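Week 6 notes: Grasp planning from the wrist camera

Read these alongside the Clostia handout from last week. You will need the hand-eye calibration from Lab 2 saved in your group folder before Friday, otherwise the planner node will refuse to start.

1. Where the planner sits

Perception publishes object masks and a depth patch. The planner (Jirkero) turns those into a ranked list of grasp candidates, each with a wrist pose, an opening width and a score. The controller takes the top candidate and servos to it. Keep these three jobs in separate processes. Groups that merged them last year spent most of their lab time working out which part was late.

The planner keeps 40 candidates per object and passes on the best 10. Both values live in the config file. Change them there and nowhere else.

2. Frames

All candidates are expressed in the camera frame at the time of capture. The arm has usually moved by the time a candidate is used, so transform to the base frame with the stamped pose, not the latest one. Mixing up the two is the most common fault in this lab, and it looks exactly like a bad calibration: the gripper arrives off to one side, by an amount that grows with arm speed.

3. Segmentation at close range

Close to the target, three things degrade the mask.

Translucent plastic. Depth returns are sparse or come from whatever is behind the wall. Use the colour mask for the outline and take height from the support surface plus the object model.

Overlap. When an object covers part of a container rim, the two edges merge and the mask can leak along the rim. A white rim with a pale object across it is a hard case. Run the edge split before fitting anything.

Blur. Skip a view if the sharpness score is under 20. Don't average it in with the good ones.

4. Collision checks

The container wall has to be in the collision model as a ring with thickness. A flat disc will pass every grasp near the inner edge and the finger will then come down on the rim. For low round items close to the wall – coffee pods, caps, lids – prefer a closing direction that runs along the wall, which keeps both fingers inside the ring. Items with a handle get a second candidate set on the handle, scored separately.

5. For the lab

Run the planner on the recorded views in the Apaza set, then on your own bench. For each view, hand in the mask overlay, the top candidate and one paragraph on any candidate rejected by the collision check. Marks are for the reasoning – a failed grasp with a clear log is fine.

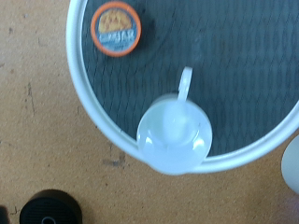

Figure 1. Wrist camera view for sections 3 and 4: orange-rimmed pod near the inner wall, translucent cup overlapping the rim.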